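Plinero two-arm sorting cell, monthly inspection
Site: Kutden workshop
Date: Jan 1, 2022
Inspected by: Dilek Sönmez
Comments read by: Tsung-han Tai

1. Emergency stop, both buttons
OK. Each one was pressed with the arms moving at slow speed. Reset only from the panel.

2. Base bolts, left and right arm
Left OK. On the right arm one bolt turned a little under the wrench. Tightened and marked with paint pen. Please check the mark again in February.

3. Joint covers and end caps
OK. Small scratch on one cap of the left arm, already known from the last list.

4. Cables along the arms
Needs attention. The cable to the left wrist has enough slack, but at full reach it comes near to the joint. I moved the cable tie 2 cm. Run the reach test again before the speed is raised.

5. Gripper fingers
OK. Cleaned with dry cloth. Do not use alcohol on the pads, they become hard.

6. Camera on right arm
Screws OK. Lens cleaned. Calibration was not done today, the Tam board is still at Clallgate.

7. Table panels
Height difference at the seam is within limit. No movement when pushed by hand.

8. Tray and bins
Tray sits at center, paper inside. The 4 bins are in their places. The handwriting in the bins is becoming weak, please write it again with the thick marker.
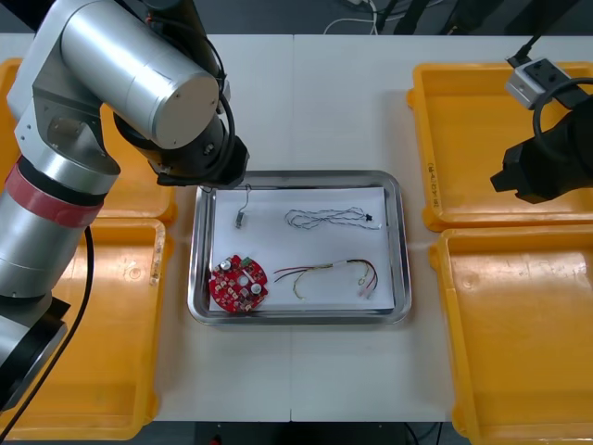

9. Test run
Speed 240 mm/s, both arms, parts from the tray. The loose wires are the most difficult, so I ask that they stay in the test set also next month. If a wire catches on a finger, stop the cell and open the gripper from the panel. Do not pull by hand.

10. Hour counter
Passed 1000 hours. Grease service for the left arm is due and the kit is ordered.

Result: released for slow speed only, until point 4 is closed.

Comment T. Tai: Agreed. I will do the reach test myself and sign here after.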